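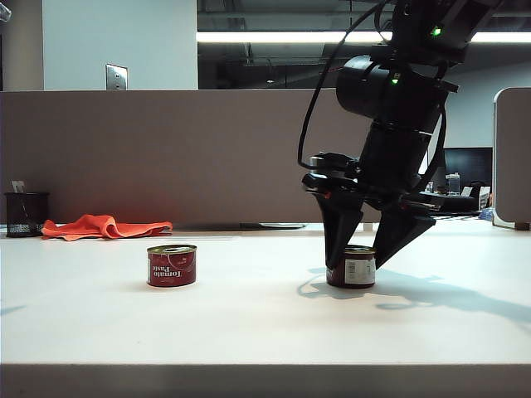
## Slide 4: Canned tomato losses, Castillo warehouse

- Scope: 1,548 cases received in March, small-format tomato paste included.
- Dented or leaking on arrival: 18 cases. Most came off the bottom pallet layer.
- Drorari route had 13 of the 18. Pause, take questions on stacking height.
- Do not quote the Flesport numbers, still being reconciled.

## Slide 5: Interior check

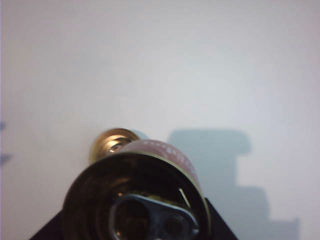
*Metal can, open end, dark interior wall.*

- Cukeo procedure: inspect side seam, then lining.
- Log by lot code.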